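Old workstation towers are some of my favorite things to bring home. They're heavy, they're built to be opened, and you can learn more in one evening with the side panel off than from a month of reading. My aunt, Urmila Chaturvedi, got her first computer job in 1982 and still blows the dust out of hers every October, so I blame her for all of this!

These are my notes for stripping one down, cleaning it and getting it ready for new parts. Send me yours and I'll add them.

## Before you touch anything

- Shut it down, pull the power cord, then hold the power button in for 9 seconds.
- Touch bare metal on the case before you reach in. Do it again every time you come back from the kitchen.
- Take rings and bracelets off. Long sleeves get rolled up.
- Lay the tower on its side, open side up. Working on a standing tower is miserable and you'll drop every second screw into the bottom.
- Have a tray or a muffin tin ready for screws. I label mine with masking tape: case, drives, cooler, cards.

## Empty the board first

Cards come out first, then memory, then the cooler, then the processor. I love this stage! Once the slots are clear you can finally see how the board is laid out, and on this Dell it's really tidy: four memory slots on one side of the socket, four more on the other, and the blue expansion slots in their own neat rows.

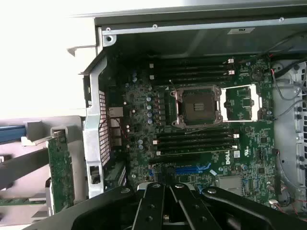

## The socket deserves your best manners

1. Push the lever down and slightly out, then let it rise slowly under your finger. It's springy.
2. Flip the load plate all the way back so it can't fall on your hand.
3. Lift the processor straight up by its edges. No sliding, no tilting.
4. Never wipe inside the socket. No cloth, no cotton swab, no "just this one bit of fluff." A gentle puff from a rubber bulb blower is as far as I'll go.
5. If you don't have a socket cover, close the plate with nothing in it and put a clean sheet of paper over the whole board while you work elsewhere.

Jyoti Upadhyay wrote in to say she takes a close-up of the socket with her phone before and after, with the flashlight held low from the side. Bent pins show up as a break in the pattern. Great habit, and I've started doing it too.

## Dust, cables and the rest of the case

The rear grille is where the fluff packs in. Use a soft, dry paintbrush and work from the inside out, with the vacuum hose held a hand's width away to catch what comes loose. Hold fan blades still with a finger while you brush them.

Leave the power supply closed. Please! Brush the outside, clear its vents and move on. Do read the label before you shop for a graphics card, though. I've seen people assume 500 watts and find 300 printed there.

For cables, fold each one back toward the side it came from. A bright blue SATA cable is easy to follow by eye, but black ones all look alike by bedtime, so a twist of colored tape at each end saves a lot of muttering.

Give yourself a table bigger than the case, too. You want the tower flat, with room alongside for whatever holds your parts.

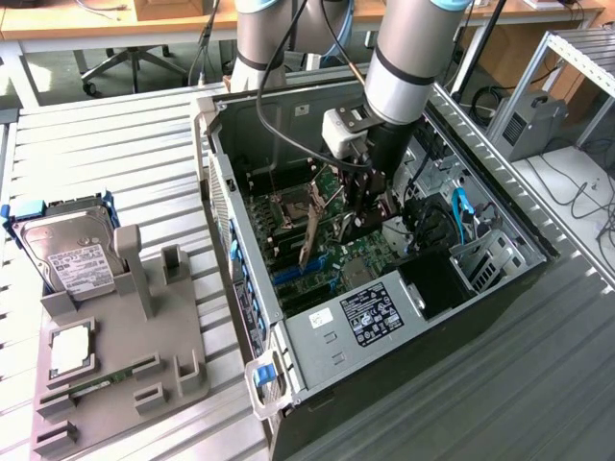
## Putting it back together

- Match the small triangle on the processor to the one on the socket before you lower it in.
- Fill the memory slots in the order given in the manual or on the inside of the side panel. Pairs go in pairs.
- Press each memory stick until the latches close by themselves.
- Cooler screws go in corner to opposite corner, a couple of turns each.
- Count nothing, just look in the muffin tin. Anything left in there belongs somewhere.
- First power-on happens with the side panel off and your fingers well away from the fans. If it beeps, reseat the memory before you start worrying.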